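2nd June

In February I wrote that I would build a table for small robot experiments in the shared workshop, and that I would have it ready in two weeks. It is now summer, nearly, and the wooden part of the project is still a pile of boards with my name on it. The software part has gone much better, so today I will write about that.

My plan is simple to explain. The arm should pick up a small cube or a die, carry it to a square mat, and put it down without knocking anything over. Before I spend money on the real arm I do everything in simulation, on the old computer next to the drill press. Hernán Muñoz, who shares the bench with me, was against this at first. He says that a simulated table never has a short leg. He is right, but a simulated gripper also costs nothing when I drive it into the table, and in the first week I did this very often.

The room I took from a ready-made set and changed only a little. The pedestal under the arm is my own model, and I made it green so that I can find it quickly from any camera.

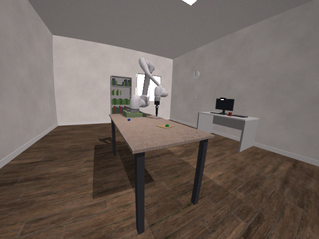
Wrist view, with the yellow die between the pads:

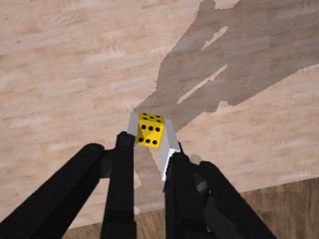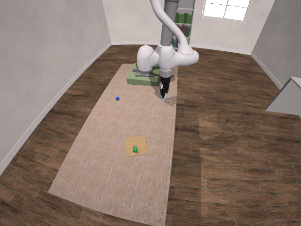 The part which took me the longest time was friction. When the value was too low, the die slipped down between the fingers as if it was made of soap. When I raised it, the die stuck to one finger after the release and travelled back with the arm. I changed the value by small steps for 3 evenings, and then I found that the mistake was in a different place: the mass of the die was written in grams and the program was reading kilograms. I was a little ashamed, but I write it down here because maybe it saves somebody an evening.

The second problem was the closing speed. If the fingers close fast, the first one that touches pushes the die and it turns. Now they close in two stages, fast until there are 5 millimetres left on each side, and slowly after that. I also let the arm wait a moment before it lifts. It looks a bit sleepy, but I prefer it so.

My controller script is called Marulanda, after the street where I grew up, and it is still quite ugly. I keep all the positions in one text file, which I must edit by hand each time I move the mat. Hernán offered to write a small window with sliders for this. I said yes before he finished the sentence.

For the next weeks I have two jobs. One is to try 15 different starting positions for the blue cube and write down the result of each. The other is to cut the boards, finally. The big saw is free on Thursday evenings and I have put my name on the list. If someone reading this has experience with levelling feet for a long table on an uneven floor, please leave a comment, I would be very glad to hear which ones you use.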